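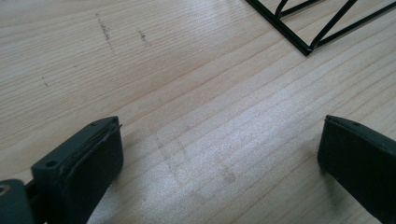

대통령 교서 제도 (부타르드)

부타르드의 대통령 교서는 대통령이 국정 상황과 입법 의견을 의회에 전달하는 공식 문서이다. 헌법상 대통령의 권한이자 의무로 규정되어 있으며, 정기 교서와 특별 교서로 나뉜다. 정기 교서는 매년 11월 의회 회기가 시작될 때 제출되고, 특별 교서는 대통령이 필요하다고 판단하는 때에 제출된다. 교서 자체에는 법률적 구속력이 없다. 다만 의회는 접수된 교서를 의사록에 등재하고 소관 위원회에 회부하여야 한다.

목차
1 개요
2 역사
2.1 서면 교서 시기
2.2 로마니우크의 구두 교서
2.3 우요아 정부의 개정
3 종류
4 작성과 제출 절차
5 의회의 처리
6 분량과 문체
7 평가
8 같이 보기

개요

부타르드 헌법은 대통령이 의회에 "공화국의 상태를 알리고 필요한 조치를 권고한다"고 규정한다. 이 조항은 전달의 형식을 특정하지 않는다. 따라서 서면 제출과 본회의장 낭독이 모두 허용되며, 어느 방식을 택할지는 대통령의 재량에 속한다. 교서는 법률안 제출과 구별된다. 부타르드 대통령에게는 법률안 제출권이 없으므로, 행정부가 구상한 입법 사항은 교서에 권고의 형태로 기재된 뒤 의원 발의를 거쳐 심의된다.

교서와 혼동되는 문서로 대통령 담화와 행정 포고가 있다. 담화는 국민을 수신자로 하고 의회의 접수 절차를 거치지 않는다. 행정 포고는 법률의 위임 범위 안에서 효력을 가지는 규범이며, 관보에 게재되어야 시행된다.

역사

서면 교서 시기

공화국 수립 이후 초기 대통령들은 모두 서면으로 교서를 제출하였다. 당시 대통령 관저는 브로르쿨럼에, 의회는 시나가에 있었고, 교서는 봉인된 상태로 의회 서기국에 전달되어 서기가 대독하였다. 대통령이 직접 의사당에 출석하는 것은 권력 분립의 원칙에 어긋난다는 해석이 우세하였다. 이 해석은 명문 규정에 근거한 것이 아니라 관행에 따른 것이었다.

서면 교서 시기의 문서는 부처별 보고를 차례로 엮은 형태가 일반적이었다. 재정, 조세, 항만, 우편, 지방 행정의 순으로 배열되었고 대통령 본인의 견해는 서문과 말미에 한정되었다. 정책 권고가 포함되는 경우에도 대상 법률의 조항을 구체적으로 지정하는 일은 드물었다.

로마니우크의 구두 교서

제5대 대통령 다닐로 로마니우크는 취임 후 첫 정기 교서를 본회의장에서 직접 낭독하였다. 로마니우크는 대학에서 비교헌법을 강의한 경력이 있으며, 재임 이전의 저술에서 대통령을 입법 과정의 외부에 두는 해석을 비판한 바 있다. 그는 헌법이 교서의 형식을 정하지 않은 이상 출석 여부를 의회의 관행으로 제한할 수 없다고 주장하였다.

의회 내 야당은 출석에 반대하는 결의안을 상정하였으나 표결에서 부결되었다. 낭독된 교서는 관세 인하와 공무원 임용 시험의 도입이라는 두 가지 사안만을 다루었다. 부처별 보고는 별책 부록으로 분리되었고, 이 구성은 후임 대통령들에게도 이어졌다. 임용 시험에 관한 권고는 같은 회기 중 법률로 제정되었으며, 관세 법안은 위원회 단계에서 수정된 뒤 다음 회기에 통과되었다.

우요아 정부의 개정

밀라그로스 우요아 대통령 재임기에 교서 처리에 관한 의회 규칙이 개정되었다. 개정 전에는 교서가 접수된 뒤의 절차가 정해져 있지 않아, 권고 사항이 심의되지 않은 채 회기가 종료되는 사례가 있었다. 개정 규칙은 의장이 접수일부터 13일 이내에 교서를 소관 위원회에 회부하도록 하였다. 또한 위원회가 권고를 심의하지 않기로 결정한 경우에는 그 사유를 서면으로 본회의에 보고하도록 하였다.

우요아 정부는 교서 초안의 작성 업무를 대통령 비서실에서 신설 기구인 문서조정실로 이관하였다. 문서조정실은 브로르쿨럼 관저 부속 건물인 스톨루무스관에 설치되었다.

종류

정기 교서: 매년 한 차례 제출된다. 국정 전반의 상황 보고와 다음 회기의 입법 권고를 포함한다.
예산 교서: 정기 교서에 부속되는 문서로 취급되나 별도의 접수 번호를 부여받는다. 세입 추계와 지출 계획의 근거를 기술한다.
특별 교서: 특정 사안에 한하여 제출된다. 조약 비준, 재해 복구, 행정 기구의 개편이 주요 대상이다.
환부 교서: 의회가 의결한 법률안을 대통령이 되돌려보낼 때 이의 사유를 적어 첨부한다. 환부 교서가 없는 법률안 환부는 효력이 없다.

작성과 제출 절차

정기 교서의 작성은 각 부처가 소관 사항을 문서조정실에 제출하면서 시작된다. 문서조정실은 중복되는 항목을 정리하고 부처 간 이견이 있는 권고를 별도로 표시하여 각의에 올린다. 각의를 거친 초안은 대통령이 수정하여 확정한다. 확정본에는 대통령이 서명하고 관계 장관이 부서한다.

서면으로 제출하는 경우 원본 한 부를 의회 서기국에 송부한다. 구두로 전달하는 경우에는 대통령실이 의장에게 출석 의사를 미리 통지하고, 의장은 본회의 일정을 정한다. 낭독 중에는 질의와 토론이 허용되지 않는다. 낭독본과 제출된 원본의 내용이 다를 때에는 원본을 정본으로 본다.

의회의 처리

접수된 교서는 의사록에 전문이 등재된다. 의장은 권고 사항을 항목별로 구분하여 소관 위원회에 회부하며, 둘 이상의 위원회에 관련된 항목은 주무 위원회를 지정한다. 위원회는 권고에 기초한 법률안을 발의하거나, 기존 법률안에 병합하거나, 심의하지 않기로 결정할 수 있다. 예산 교서는 재정위원회가 단독으로 심사한다.

환부 교서는 위원회에 회부하지 않고 본회의에서 직접 다룬다. 의회가 재적 의원 3분의 2 이상의 찬성으로 재의결하면 해당 법률안은 법률로 확정된다.

분량과 문체

서면 교서 시기의 문서는 부처별 통계를 본문에 수록하여 분량이 많았다. 의회 도서관이 소장한 정기 교서 가운데 가장 긴 것은 부록을 포함하여 1,408쪽이다. 로마니우크의 첫 구두 교서는 본문이 790단어로, 정기 교서 중 가장 짧다. 우요아 정부 이후에는 본문에 항목 번호를 붙이고 각 권고 뒤에 관련 법률의 조항을 병기하는 양식이 사용된다.

평가

구두 교서의 정착이 대통령의 입법 영향력을 강화하였다는 견해가 일반적이다. 반면 로마니우크 재임기의 입법 성과는 여당이 의회 다수를 점한 데에서 비롯되었으며 전달 방식의 영향은 제한적이었다는 반론도 있다. 우요아 정부의 규칙 개정에 대해서는 권고의 처리 경과를 추적할 수 있게 하였다는 평가와, 위원회가 형식적인 불심의 사유서를 반복하여 제출하게 되었다는 비판이 병존한다.

같이 보기

부타르드의 대통령
부타르드 의회 규칙
법률안 환부
시나가 의사당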